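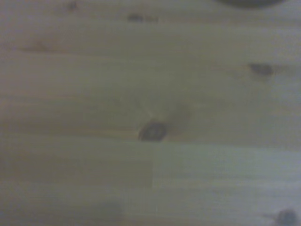
문서 > Tresis 작업 환경 > 인식과 계획 > 4장. 머그 걸이 작업 설정하기

4장. 머그 걸이 작업 설정하기

3장까지 따라오셨으면 로봇은 켜져 있고, 손목 카메라와 고정 카메라 둘 다 Tresis 화면에 영상이 뜨는 상태일 거예요. 이번 장에서는 머그를 걸이의 가지에 걸고 다시 빼는 작업을 소프트웨어 쪽에서 준비합니다. 팔을 크게 움직이는 건 거의 마지막이고, 그 전까지는 화면 앞에 앉아서 하는 일이 대부분이에요. 저는 이 장을 처음 할 때 오후를 통째로 썼는데요, 대부분 4.2절에서 날렸습니다. 그래서 4.2절이 좀 깁니다!

이 장의 내용은 2020년 2월 16일에 올라온 Toltance 빌드에 맞춰 썼어요. 그 전 빌드를 쓰고 계시면 메뉴 이름이 조금 다를 수 있습니다.

4.1 시작하기 전에

1. Tresis를 열고 왼쪽 목록에서 '작업 셀'을 고릅니다. 상태가 '대기'로 나와야 해요. '연결 중'에서 안 넘어가면 3.5절로 돌아가세요.

2. '모듈' 탭에서 인식 모듈 Hallthorpe와 계획 모듈 Toltance가 둘 다 켜져 있는지 봅니다. Vaněk은 손목 카메라 보정 도구인데, 지금은 꺼 두셔도 됩니다. 4.2절에서 켤 거예요.

3. 새 작업을 만들고 이름을 붙입니다. 이름은 영문 소문자와 밑줄만 쓰세요. 저는 mug_tree로 했습니다. 한글 이름도 저장은 되는데 나중에 로그를 내보낼 때 파일 이름이 깨져요.

4. 속도 배율을 가장 낮은 단계로 내립니다. 이 장이 끝날 때까지 그대로 두세요.

주의: 비상정지 버튼이 어디 있는지, 앉은 자리에서 손이 닿는지 먼저 확인하세요. 소프트웨어의 '정지' 단추는 비상정지를 대신하지 못합니다. 계획 모듈이 계산에 걸려 있으면 화면의 단추가 한 박자 늦게 먹을 때도 있거든요.

4.2 테이블 면 잡기

여기가 제가 오후를 날린 곳입니다. Hallthorpe는 물체를 찾기 전에 테이블 면부터 잡아요. 면이 틀어지면 걸이도 틀어지고, 걸이가 틀어지면 가지 끝 위치가 꽤 크게 틀어집니다. 걸이 밑동에서 생긴 작은 각도 오차가 위로 올라갈수록 커지니까요.

원목 상판을 쓰시는 분들이 특히 고생하세요(저도요). 손목 카메라를 상판 가까이 내리면 화면이 온통 나뭇결인데, 초점이 조금만 흐려도 특징점으로 쓸 만한 게 옹이밖에 안 남습니다. 판재가 맞닿은 이음선도 문제예요. 이음선 양쪽의 색이 다르면 Hallthorpe 기본 설정은 거기를 물체 가장자리로 봅니다. 처음에 화면에 납작한 물체가 하나 잡혀서 한참 찾았는데, 그냥 상판이었어요.

1. '모듈' 탭에서 Vaněk을 켜고 '손목 카메라 보정'을 엽니다.

2. 보정판을 상판 한가운데에 놓고 '수집 시작'을 누릅니다. 팔이 천천히 자세를 바꿔 가며 찍습니다. 이 동안은 테이블에 기대지 마세요.

3. 수집이 끝나면 재투영 오차가 나옵니다. 2픽셀보다 크면 저장하지 말고 다시 수집하세요.

4. 저장한 다음 보정판을 치우고 '면 추정'으로 넘어갑니다. '입력 카메라'를 '고정'으로 바꿉니다. 기본값은 '손목'이에요.

5. '무늬 억제' 항목을 켭니다. 옆에 있는 숫자 칸은 기본값 그대로 두시면 됩니다.

6. '추정'을 누르고 상판 위에 격자가 겹쳐 그려지는지 봅니다. 격자가 상판의 먼 쪽 가장자리를 넘어 바닥까지 이어지면 관심 영역을 너무 넓게 잡은 거예요. 영역 모서리를 끌어서 상판 안쪽으로 줄이고 6번을 다시 합니다.

참고: '무늬 억제'를 켜면 얇은 물체도 같이 묻힙니다. 머그와 걸이만 쓰는 작업에서는 신경 쓸 일이 없는데, 같은 셀에서 숟가락이나 종이 카드도 다루신다면 작업마다 따로 저장해 두세요.

참고: 손목 영상이 어둡고 뿌옇게 나올 때 노출을 자동으로 두면 팔이 움직일 때마다 밝기가 출렁입니다. 노출은 수동으로 고정하는 걸 권해요. 저는 프리뷰를 보면서 옹이와 밝은 결이 둘 다 구분되는 지점까지만 올렸습니다. 더 올리면 밝은 판재 쪽이 하얗게 날아가요.

4.3 걸이 모델 등록하기

걸이는 받침, 기둥, 가지로 나눠서 등록합니다. 통째로 스캔한 모델 하나로 넣어도 인식은 되는데, 그러면 Toltance가 '어느 가지'라는 말을 못 알아들어요. 이건 Clementina Sampaio 님이 메일로 알려 주셔서 이번 판에 넣은 내용입니다. 예전 판에는 통짜 모델로 하라고 적혀 있었는데, 잊어 주세요!

1. '물체' 탭에서 '조립 물체 추가'를 고릅니다.

2. 받침을 먼저 넣습니다. 원판으로 지정하고 지름과 두께를 입력하세요. 자로 재면 충분합니다.

3. 기둥을 넣고 단면을 '사각'으로 바꿉니다. 기본값이 '원형'이라 그냥 넘어가기 쉬워요. 제 걸이는 밑동에서 첫 가지까지만 재고 말았다가 기둥이 짧게 등록된 적이 있습니다. 끝까지 재세요.

4. 가지를 하나씩 추가합니다. 가지마다 뿌리 높이, 방위각, 올림각, 길이를 넣습니다. 번호는 위에서부터 매기는 게 편해요.

5. 기둥이 똑바로 서 있지 않은 걸이라면 '기울기 허용'을 켭니다. 나무 걸이는 조금씩 기운 게 많아서 저는 늘 켜 둡니다.

6. '맞춰 보기'를 누르면 고정 카메라 영상 위에 모델 윤곽이 겹칩니다. 가지 끝이 영상과 어긋나면 방위각부터 고쳐 보세요. 제 경험으로는 올림각보다 방위각을 잘못 적은 경우가 훨씬 많았어요.
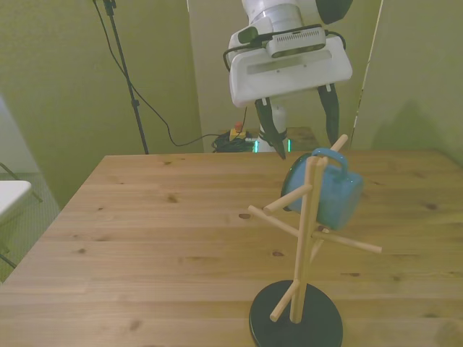

윤곽이 잘 맞으면 머그를 등록할 차례입니다. 머그는 몸통과 손잡이 두 부분이고, 여기서 중요한 건 손잡이 고리의 안쪽 크기예요. 바깥 크기를 넣으면 Toltance가 가지를 손잡이 속살로 밀어 넣는 경로를 아주 당당하게 내놓습니다.

7. '물체' 탭에서 '고리 물체 추가'를 고르고 머그 몸통 지름, 높이, 고리 안쪽 너비와 높이를 입력합니다.

8. 표면 종류를 '유광'으로 둡니다. 유약을 바른 머그는 조명이 반사되는 자리에서 깊이 값이 비는데, 이 설정이 빈 곳을 몸통 곡면으로 메워 줘요.

9. 머그를 맨 위 가지에 손으로 걸고 '걸린 상태 저장'을 누릅니다. 걸린 머그는 똑바로 서 있지 않고 옆으로 기울어 늘어지죠. Toltance는 여기서 저장한 자세를 목표로 삼습니다.

주의: 9번을 할 때는 반드시 팔을 '유지' 상태로 바꾼 다음 손을 넣으세요. 그리퍼가 걸이 위에 가만히 떠 있다고 해서 멈춘 상태인 건 아닙니다. 다음 명령을 기다리는 중일 수도 있어요. 상태 표시가 '유지'로 바뀌었는지 화면에서 직접 확인하고, 그다음에 손을 뻗으세요.

4.4 접근 경로 만들기

드디어 계획입니다. 먼저 빼는 쪽부터 하세요. 거는 쪽은 고리가 가지 끝을 지나는 순간이 까다로운데, 빼는 경로가 잘 나오면 그걸 뒤집어서 출발점으로 쓸 수 있거든요.

1. Toltance에서 '새 경로'를 만들고 종류를 '빼기'로 합니다.

2. 대상 가지를 고릅니다. 처음에는 머그가 걸려 있는 맨 위 가지로 하세요.

3. '접근 높이'에 166을 입력합니다. 단위는 밀리미터이고, 가지 끝에서 손가락 끝까지의 거리예요. 걸이가 이보다 작은 분들도 첫 시도는 이 값으로 해 보시길 바랍니다.

4. '손가락 열림'을 '최대'로 두고 '이웃 가지 피하기'를 켭니다. 걸린 머그 바로 아래에 다른 가지가 뻗어 있으면 몸통을 아래로 처지게 하는 경로는 전부 버려야 하는데, 이 항목이 그 일을 합니다.

5. '손목 카메라 부피 포함'을 켭니다. 카메라와 케이블이 그리퍼 몸체 밖으로 나와 있는데 기본 충돌 모델에는 그리퍼만 들어 있어요. 케이블이 옆으로 둥글게 돌아 나오는 배선이라면 '여유'도 한 단계 올리세요.

6. '계획'을 누르고 기다립니다. 후보가 여러 개 나오면 목록 오른쪽의 점수를 보세요. 94점 넘는 게 있으면 그걸 고르시면 되고, 없으면 4.5절을 보세요.

7. '미리보기'로 경로를 처음부터 끝까지 돌려 봅니다. 저는 꼭 옆에서 본 시점으로도 한 번 더 돌려요. 위에서만 보면 손가락이 기둥을 스치는 걸 놓치기 쉽습니다.

8. 문제가 없으면 '한 단계씩 실행'으로 팔을 움직입니다. 단계마다 화면에서 '다음'을 눌러야 넘어가요. 손은 비상정지 버튼 옆에 두시고요.

빼기가 되면 경로를 복제해서 종류를 '걸기'로 바꾸고 6번부터 다시 합니다. 걸기에서는 '고리 통과 속도'라는 칸이 새로 생기는데 지금은 건드리지 마세요. 5장에서 힘 제어를 붙일 때 같이 조정합니다.

4.5 잘 안 될 때

면 격자가 기울어져 있다
Vaněk 보정을 저장하고 나서 고정 카메라를 건드리지 않았는지 보세요. 받침대에 달린 집게가 조금만 돌아가도 격자가 기웁니다. 4.2절 4번부터 다시 하시면 돼요.

상판에 없는 물체가 잡힌다
옹이나 이음선일 가능성이 큽니다. '무늬 억제'가 켜져 있는지, 입력 카메라가 '손목'으로 돌아가 있지 않은지 보세요. 작업을 복제하면 입력 카메라 설정이 기본값으로 돌아가는 버그가 아직 있습니다.

후보가 하나도 안 나온다
오류 코드 387이면 목표 자세가 관절 한계 밖에 있다는 뜻이에요. 걸이를 로봇 베이스 쪽으로 조금 옮기거나, 받침을 돌려서 대상 가지가 다른 방향을 보게 하고 4.3절의 '맞춰 보기'를 다시 하세요. 코드 없이 빈 목록만 나오면 '여유'를 한 단계 낮춰 봅니다.

미리보기에서 머그가 가지를 뚫고 지나간다
고리 크기에 바깥 치수를 넣으셨을 거예요. 저도 그랬습니다. 4.3절 7번 값을 고치고 '걸린 상태 저장'도 새로 해 주세요. 저장된 자세는 치수를 고쳐도 자동으로 따라오지 않습니다.

경로는 멀쩡한데 실행할 때마다 같은 쪽으로 빗나간다
그리퍼 손가락을 바꿔 끼운 적이 있는지 떠올려 보세요. 손가락 길이는 '작업 셀' 설정에 따로 들어 있고, 작업 파일에는 저장되지 않습니다. 값을 고친 뒤에는 Toltance를 한 번 껐다가 켜야 반영돼요.

문의: Tresis 문서 담당 | © 2020 Tresis | 맨 위로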